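Call for participants: fault review of a two-arm assembly cell

Pindstead test site, Skulatlow. Sessions run in October. Applications close when all places are filled.

Background

Pindstead operates a two-arm cell for small-part assembly. Both arms carry multi-fingered hands and work over a shared board. During a long run the right hand released a part late. The left arm had already started its next move and the two wrists made contact. The protective stop worked, but it came 300 milliseconds after the first rise in joint torque. The limit set for this cell is 100 milliseconds. No person was inside the guarded area. One finger joint was replaced.

The cause has not been confirmed. The logs support two readings: a dropped message between the arm controllers, or a grip sensor that kept reporting contact after the part had left the hand. We are looking for 25 participants to help separate the two.

The task under review is the one the cell was running at the time of the fault. Parts are picked from and placed on a white board on a black table, with both hands sharing the space over the far end.

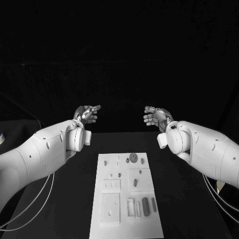

Olszewski, after reading the draft of this call, asked why the stop delay should be studied with outside people at all, when a bench test on the controllers would give a cleaner number. The bench test has been done and the delay did not show up there. It has only been recorded with a full task running and an operator at the console.

What participants will do

Each participant attends one session of 4 hours. You will watch the cell run from behind the guard, follow the status screen, and press the hold button when you judge that the arms are getting too close. Faults will be injected at times not told to you. The time of your button press is logged next to the torque and grip signals. You will also complete a short written report after each injected fault.

Participants do not enter the guarded area. Arm speed is reduced for all sessions, and a site operator holds a second stop at all times.
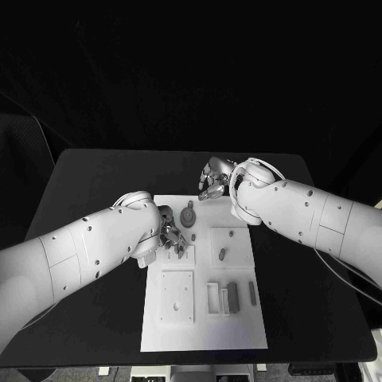 The collision zone is small and easy to misjudge from the console. Most of the travel is low risk because each hand keeps to its own half. The trouble starts at the far end of the board, where the left hand works down over the slotted tray while the right hand waits open above the top edge, near the round disc. Reports should state which hand was moving when you pressed hold, even if you are unsure.

Who can apply

- Adults with work experience near industrial machines, in any role
- Normal or corrected vision
- Able to read and write short reports in English
- No part in the design or setup of this cell

Staff of Grinonetti, the supplier of the grip sensors, may not take part. Travel within the region is paid. Session pay is listed on the application form.

To apply, send the form to the Pindstead site office with your preferred start time, 8 a.m. or 1 p.m. Closed shoes are required on site.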